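**Trernar opens packing desks to shoppers at its Kotano branch**

KOTANO, January – Home goods and clothing retailer Trernar has opened a packing area at its Kotano branch where customers can sort, fold and bag their own purchases, returns and donations. The area is on the upper floor, next to the pickup counter, and is open whenever the store is open.

The company tested the idea at its Sasaki branch last fall. During the test, 3,274 bags were packed by customers at the desks. Of the people who filled in a feedback card, 200 asked for the desks to stay and 120 asked for more table space. Trernar has used those comments in planning the Kotano area, which has longer desks and more room between them.

Customers do not need to book. A person who has bought several items can take them to a desk, remove hangers and tags, fold what needs folding and load the bag in whatever order suits them. Paper for lining bags is free at the pickup counter. Shopping bags are sold at the usual price, and customers may also bring their own.

The same desks can be used for returns. Trernar asks that returned clothing be folded and placed in a bag with the receipt on top before it is handed over. Items bought online can be returned this way too, as long as the order number is written on the slip. Staff at the counter will check the bag while the customer waits, and refunds go back to the original form of payment.

Donations are handled separately. Clean clothes, towels and other household cloth in usable condition can be packed at the desks and left at the donation window until 6 p.m. The cloth goes to Drindier, a local sorting workshop, which passes on wearable pieces and cuts the rest into cleaning rags. Drindier took in 3,410 bags from Trernar branches last year. It cannot accept pillows, rugs or anything damp.

Drindier has also asked donors to keep heavy and light items apart. Jeans, coats and bath towels should go in one bag, and shirts, scarves and small pieces in another. Bags should be filled no higher than the handles so that they can be carried without tipping.

The desks are plain and meant for use by one or two people at a time. Seating is available along the wall for anyone who is waiting. Children may help with packing – the store asks only that they stay with an adult. Food and open drinks are not allowed at the desks, and customers are asked to take their hangers and loose tags to the bins by the stairs when they finish.

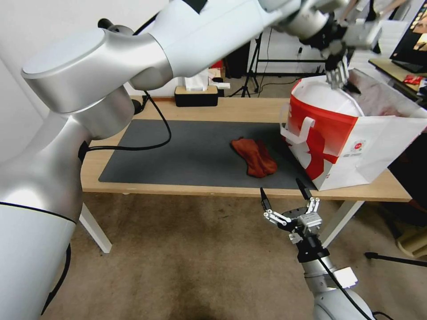 *A white shopping bag with a red graphic stands at one end of a light wooden desk, with a rust-orange cloth on the dark gray mat.*

Trernar will keep the packing area at Kotano through the summer and then decide on further branches. The Sasaki desks remain in place during that time, with the same rules for returns and donations. Feedback cards are available at both branches and can be dropped in the box at the pickup counter.

**Good to know before visiting**

- The packing area is free to use, with or without a purchase that day.
- Returns need a receipt or an online order number.
- Donations are accepted until 6 p.m.
- Parking at the Kotano branch is behind the building, with an elevator to the upper floor.

**About Trernar**

Trernar sells clothing, bedding and everyday goods for the home. Its branches include Kotano and Sasaki.

Press questions can be sent to the Trernar press desk through the contact form on the company's website. Customers with questions about a return or an order should call their branch directly.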